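Chapter 6
Evaluating a Packaged Bimanual Workcell

6.1 Scope of the chapter

The preceding chapters treated arms, end effectors and controllers as separate purchases. Many small operators now buy them as a single package: two light arms, a pair of grippers, a head camera, a control unit and a service agreement under one part number. This chapter takes one such package, the Jarnex bench kit supplied by Dritix, and works through the review an engineer would carry out before signing for it. The method applies equally to competing kits, and the exercises in 6.7 ask the reader to repeat it on the Enent single-arm unit described in Chapter 4.

The review follows the order used by Mahlet Birhane and Delphine Ruiz-Ortega in their bench trials at Campos, a contract packing firm handling mixed household goods. Their trial log runs to 2,282 attempted picks. Raw totals are of little use until the attempts have been sorted by object class, and much of section 6.3 is given over to that sorting.

6.2 What the supplier specifies

The data sheet for the kit, dated April 2020, gives payload, reach and repeatability for each arm. It gives no figure for the two arms working together. The omission is common in this class of equipment – buyers should ask for a shared-workspace drawing before comparing prices. Payload is stated at the wrist, without the gripper. The mass of the gripper and any bracket or cable clip fitted beyond the wrist must be subtracted before the remaining figure is compared with the heaviest article to be handled.

Container work places further demands on the kit. A rigid carton can be gripped on two parallel faces. A wrinkled pouch with a capped spout offers one firm feature and a large compliant body, and small packets may lie against the container wall where a finger cannot pass behind them. Slotted baskets add a visual difficulty, as coloured contents show through the lattice and may be segmented as objects outside it.
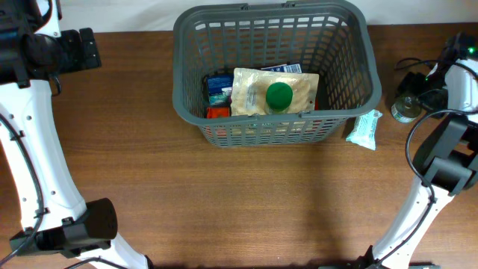

Does the quoted payload double when both arms lift one basket?
The combined figure is always lower than twice the single-arm rating, as the load is seldom shared equally and each wrist also carries a moment from the offset grip.

6.3 Sorting the trial log

Birhane and Ruiz-Ortega divided the attempts into rigid, semi-rigid and compliant classes, then recorded the cause of every failed pick under one of four headings: perception, approach, grasp or transport. An attempt was scored as successful only if the article was released inside the target area with its packaging undamaged. The acceptance threshold was set at 90 per cent for each class taken separately. A kit that meets the threshold on the pooled total may still fail it badly on compliant goods.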